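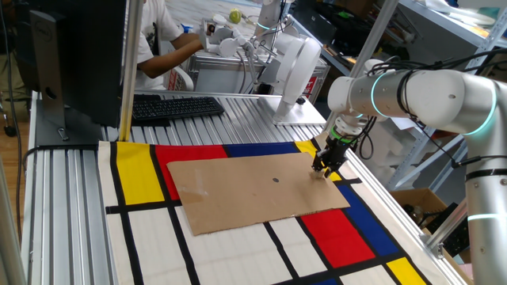
Furneck Games has set out what players will get in the first large update to Plurkov, its turn-based strategy game about rival mining crews on a frozen moon. The update adds a fourth faction, a reworked supply system and a campaign of 15 missions, and is due in January for PC. A console version will follow, although the studio has not given a date for it. Plurkov's maps are split into uneven territories by thick borders, a bit like the white, yellow, red and blue rectangles on the mat under the cardboard, and the new supply rules change how crews move goods from one territory to the next.

At the moment, a crew can draw fuel and spare parts from any depot it owns, however far away that depot is. Once the update is out, every depot will need an unbroken route back to the player's landing site. If a rival takes a territory along the route, the units beyond it carry on fighting for two turns before their stocks start to fall.

"People were putting a depot in the far corner of the map and forgetting about it," said lead designer Jayson Baluyot. "It was safe, it cost almost nothing and it fed the whole army. We want players to have to look after their roads."

The change was tried out over the summer with a group of around 1000 players. Baluyot said the first version was too harsh and that matches were often settled by a single raid in the opening turns. The two-turn allowance was added as a result, along with a cheap scout vehicle that can repair one stretch of road before it has to go back for more materials.

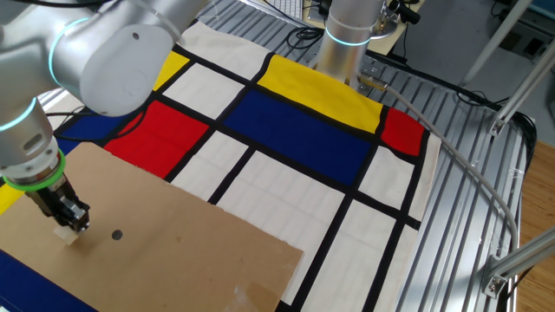
A wooden block held in the gripper, just above the cardboard.

The new faction is called Dalarby. Its crews are former railway workers who arrived on the moon before the main companies and were left behind when their contract ended. They start with fewer fighting units than anyone else, but can lay track across ice fields that other factions have to go around.

Dalarby trains carry troops, fuel or artillery, and a player can swap the load at any station. Track can be captured as well as destroyed, so a player who builds a long line towards an enemy base may end up giving that enemy a quick way home. Furneck said the faction is meant for people who already know the game, and the tutorial will continue to use the Salazar company, which has the simplest set of units.

Salazar itself is being changed. Its heavy walker will cost more to build and will no longer be able to fire after moving its full distance. The walker has been the most common choice in ranked matches for several months and has drawn plenty of complaints on the game's forum. In return, Salazar engineers will be able to dig in on rocky ground, which at present only militia can do.

The campaign follows a Dalarby dispatcher trying to get a group of families across the moon before winter shuts the passes. Missions can be played in a different order depending on which line the player chooses to build first, and losses carry over from one to the next. Ramil Dumlao, who wrote the campaign, said a player who takes the northern line will miss two missions completely and will need to start again to see them.

"We did think about letting you go back for them," Dumlao said. "It made the choice feel like nothing, so we took it out."
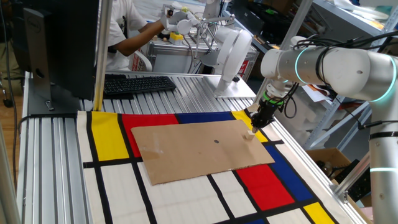
The block near the right edge of the cardboard sheet.

There are 38 new maps for skirmish and online play, most of them made for two or four players. Older maps are being adjusted to work with the supply rules, mainly by adding roads and moving a few landing sites away from the edges. Maps made by players will still load, but those with no roads at all will run under the old rules unless their makers update them.

Online matches will keep the current turn timer in ranked play. In private games the host will be able to set the timer anywhere from one minute to 16, or turn it off. The studio is also adding a way to save a private match and pick it up later, provided all of the same players return – if one drops out for good, the computer can take over that crew.

Other changes listed by Furneck include larger text on the research screen, separate volume controls for radio chatter and wind, and a fix for the fault that sometimes left transport units stuck inside hangars. Key bindings can be changed during a match as well as from the main menu. The order in which computer-controlled crews take their turns will be shown along the top of the map.

The supply rules, map changes and fixes will be free to everyone who owns the game. The Dalarby faction and its campaign will be sold together as an expansion. Players who have not bought it can still meet Dalarby crews online, but will not be able to play as them. Furneck has yet to announce a price.

Saved campaigns from the current version will not work with the new rules. Players who are partway through one can stay on the old version through the game's settings menu, where it will be kept as a separate download. Ranked matches will be open only to those on the new version.

An open test of the supply rules begins on October 3, 2023 and is available to all owners on PC. It includes four of the new maps and the Salazar changes, but does not include the Dalarby faction.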